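Cloveck Mesh Desk Cup, Black

Home > Desk and Office > Pots, Cups and Tidies > Cloveck Mesh Desk Cup

Product code: CLV 257
In stock. Usually leaves us the next working day.

A round open-topped cup in black wire mesh, for pens, pencils, scissors, rulers and whatever else needs to stand upright. It is the plainest item in the Cloveck desk range and the one we sell most of. Schools and offices buy it by the box, but you can order one on its own at the same price.

The cup has a solid rim and a solid band at the base, with mesh between the two. There is one compartment and no lid. If you want a divided pot, look at the Skatton Three-Part Tidy, which is the same height and comes in black or white.
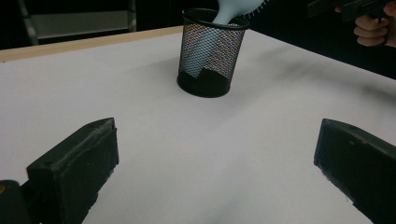
The mesh is steel with a baked powder coating. We changed the coating in July after some customers told us the older finish chipped at the rim when cups were stacked for storage. The new one is slightly less shiny. If you are adding to a set bought before then, you may notice the difference side by side, though it is hard to see from across a room.

Size and weight

The cup weighs 183 g empty. It will take a standard 30 cm ruler or a pair of long-bladed scissors without tipping, provided there are a few other things in there to balance it. Very long items such as rolled plans or metre rules should go in the Brestero Floor Stand instead.

Short items are a problem in any cup of this height. Erasers, sharpeners and golf pencils drop to the bottom and you have to tip everything out to get at them. We sell a shallow tray (CLV 297) in the same mesh for these.

Uses other than pens

A good number of our orders go to people who don't keep pens in them at all. Hairdressers buy them for combs and brushes, and craft groups use them for paintbrushes and knitting needles. We also have a café that puts its wooden stirrers in them. The mesh lets air through, so brushes that go in slightly damp will dry better than they would in a closed pot. Please shake off any water first, as the cup has no drip tray and a wet brush will leave a ring on an untreated wooden surface.

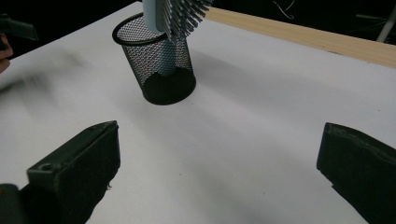

We don't recommend the cup for cutlery or for anything that touches food directly. The coating has not been tested for that. The Seok Utensil Jar in our kitchen section is glazed stoneware and goes in the dishwasher.

Base and surface protection

A clear self-adhesive pad is supplied with each cup. Fit it before use if the cup will stand on glass, lacquer or polished wood. Wipe the underside with a dry cloth, peel the backing and press firmly for a few seconds. On laminate or melamine desks the pad is optional, but it does make the cup quieter when it is set down.

Replacement pads are sold in packs of ten.
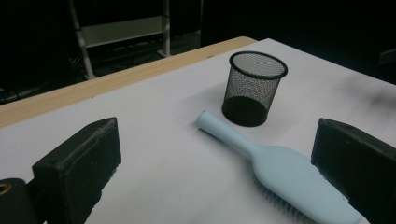 Mesh Desk Cup in black, with light blue hairbrush. Brush not included.

Cleaning

Dust collects in the mesh over time, mostly near the bottom. A soft dry brush gets most of it out. For ink or sticky marks, use warm water with a little washing-up liquid, rinse, and stand the cup upside down on a towel until dry. Don't use scouring pads, bleach or white spirit. Dried correction fluid is best left alone until it can be flaked off with a fingernail.

If the coating is scratched through to the metal, the bare patch may rust in a damp room. A dab of black enamel paint will seal it.

Ordering in quantity

Cups are packed in boxes of 20. Orders of five boxes or more are sent on a pallet and need someone at the delivery address to sign. We normally hold over 400 cups in the warehouse, so most school orders can go out complete. Larger orders take up to two weeks.

Orders placed before 2 pm are packed the same afternoon.
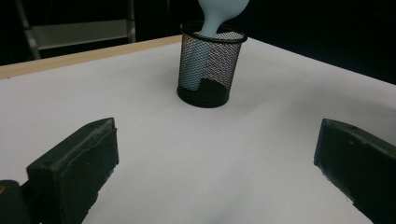 Returns

Unused cups can be returned within 30 days in their original sleeve. Cups with the pad already fitted can't be resold, so we can only refund these if there is a fault. If a cup arrives bent or with damage to the coating, email us a photo of it with your order number and we will send another. You don't need to post the damaged one back.

In the box

1 mesh cup, black
1 clear self-adhesive base pad
Card sleeve (recyclable)

Often bought with this item

Cloveck Mesh Tray, Black (CLV 297)
Skatton Three-Part Tidy, Black or White
Brestero Floor Stand
Replacement base pads, pack of 10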